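OK the results are finally in shape enough to talk about and I am SO excited. A thread on blank space, hand-held grippers, and why our robot kept grabbing at nothing. 1/12

Background for anyone new: we record people doing small table tasks with a hand-held gripper that has a camera on it, then train a policy on those recordings and run it on a real arm. No teleop, no robot in the room while you record. Ramiro Barroso built our version, which we call Renska. 2/12

Our task set is picking up flat and small stuff. Washers, cable ties, paper tags, bottle caps. The February policy was pretty good when there was something to pick up. Then Seema Bhatt took the object away before a run, just to see what it would do. 3/12

It closed on the bare table. Opened. Closed again. Moved over a bit and closed there too! It did this in 89 of the 146 trials where we gave it nothing to find. I laughed, then I felt a little sick, then I went and got a notebook. 4/12

Once you think about it the cause is kind of obvious. Every single demo we had contained an object, and every single demo ended in a grasp. The policy had never seen a view where the right answer was "leave the fingers open and keep looking." 5/12

First thing we tried was a separate detector that says object / no object and blocks the grasp. It worked fine on caps and badly on the paper tags, which are white, on a white sheet, so you can guess how that went. Also it made the arm hesitate on everything. I did not love it. 6/12

Then Bhupendra Vishwakarma said why don't we just record nothing. Go through the search motion over a bare surface, jaws open, and end the demo without closing. We call these null passes. They take 4 seconds each and your wrist will thank you - they are so much easier than the washers. 7/12

We mixed 90 null passes into the training set and changed nothing else. Same network, same number of training steps, same arm. The empty-table grasps dropped from 89 down to 4 out of 146. I made Annelies Mösli rerun the whole batch because I didn't believe it (sorry Annelies, thank you Annelies). Second batch also came out at 4! 8/12

One view from the hand-held, over the white sheet:
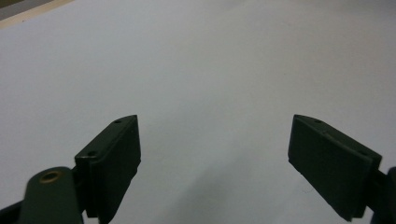
Jaws open, nothing between them. Note the soft gray shading under and between the fingers.

That shading is my favorite part of the whole project. When we looked at what set off the false grasps, the gray patch between the fingers came up over and over. Paint it out of the input and the old policy calmed down a lot. Our best guess is that it had learned "darker blob between the pads" as a stand-in for "thing to grab." With null passes in the mix it sees plenty of shading with no grasp after it, and the shortcut stops paying off. 9/12

Stuff I'm not sure about yet: whether this holds on busy surfaces. Heriberto Aguirre is recording null passes on wood grain and on a patterned cloth at the Anport bench right now and the early runs look messier. Also we've only tried one finger shape. If yours are a different color or throw a different shadow, I would really like to hear what you get. 10/12

A few people asked if the policy got shy, meaning it now skips real objects. We checked! Success on washers and caps didn't move. Paper tags got a tiny bit worse, and I think that one is real, so it goes in the paper. We're trying more tag demos next to see if it comes back. 11/12

If you collect data this way, try adding some null passes and tell me how it goes. It costs you one afternoon. Write-up is with the rest of the group for comments and I'll post the link in this thread when it's out. Now going back to waving a gripper over a blank sheet of paper, which is my job, and I'm having a great time. 12/12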